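Last updated: November

Quick one because the rebuttal is eating my week. People keep asking what we mean by "contact-first segmenting" so I'm writing it down once and then I can just send the link.

Short version. We record two-handed demos with hand-held grippers, one per hand, and train a policy on them. Everybody does some flavor of this. The part we changed is where the demo gets cut up. Old way – fixed-length chunks, blind to what's going on. Our way – cut when the jaw gap changes fast and the wrist slows down at the same time. So a chunk starts a little before a likely touch and ends a little after a likely let-go. Dinesh Sastry had the idea in the spring and I sat on it for months thinking it was too simple to bother with. Sorry Dinesh.

The gap signal comes straight off the gripper camera. No extra sensor, no encoder. We find the two pads in every image and measure the distance between them.
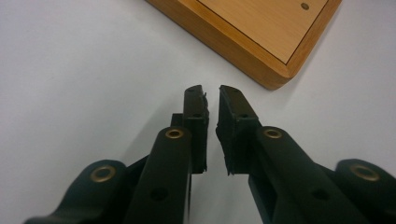
Gripper view, pads almost together, corner of the board behind.

Problem number one was the pads themselves. The inner edges get ragged and the first version of the tracker was looking for a nice straight edge, so the measured gap jumped all over the place and we got cuts where nothing was happening. Switched to fitting the whole outline of the pad plus the small holes in it and it mostly went away. Mostly. Strong shadows on white paper still fool it now and then and I dont have a clean fix. Syafiqah Pattinasarany is trying a bit of smoothing across time, which helps but also makes every cut a hair late. We'll see.

OK so the dataset. I'm calling it Rakitz because that was the name of the folder and it stuck. 122 demos, all tabletop, all two-handed, chopped into almost 2,000 segments.
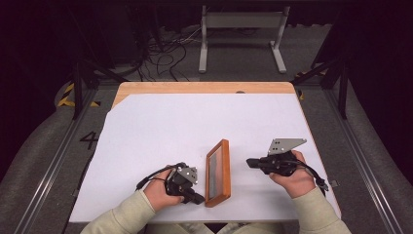
Two-handed segmenting is the piece I'd most like other people to poke at. With one hand you have one gap signal and life is easy. With two you have to decide who gets to make the cut. We tried left only, right only, either, and both within a short window. "Either" makes way too many segments. "Both" misses all the stuff where one hand holds and the other one works. For a flat thing like the wood-bordered frame lying there between the two grippers, the hands can come in from either side at different times, and a rule that waits for both just sleeps through the first touch. What we ended up with is "either, but merge if the second one comes soon after". Ugly. Works better than the others. The merge window is hand tuned and yes, Reviewer 2 noticed.

Results, such as they are. Same policy, same training time, only the chunking differs. Contact-first beat fixed chunks on three of our 4 test tasks. On the last one (sliding, long continuous contact, hardly any gap change) it was worse, and worse in a way that makes total sense: the cutter finds nothing to cut, you get one huge segment, and the policy goes mushy in the middle of it. I'd want a fallback there, a max length or something like that. Didn't have time before the deadline. It's in the limitations paragraph, go read it. 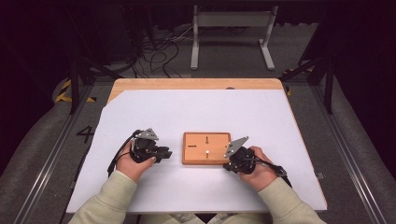

Also tried it on the Hirneck recordings, which are older and have different jaws. Had to redo the pad fitting from scratch, took an afternoon, after that the same thresholds carried over fine. That surprised me more than the main result did tbh. I was expecting a week of fiddling. One caveat, those demos are slower, and slow hands are kind to this method. Fast hands blur the pads and then the gap is garbage for a few images in a row. We drop those and interpolate, which is a bit of a cheat.

Stuff still open:
– the sliding case, see above
– learn the merge window instead of me guessing it
– compare against cuts made by a person. Syafiqah labeled a small set by hand and the agreement looks decent, but it's too small to put in a table
– Arumugam split (the held-out objects) needs a rerun, I found a bug in my loader at 2 in the morning and the numbers we have are from befor the fix

Code goes up on the Batmont page once I've pulled all my hardcoded paths out of it. If you need the cutter sooner just email me, it's one script and the comments are rude.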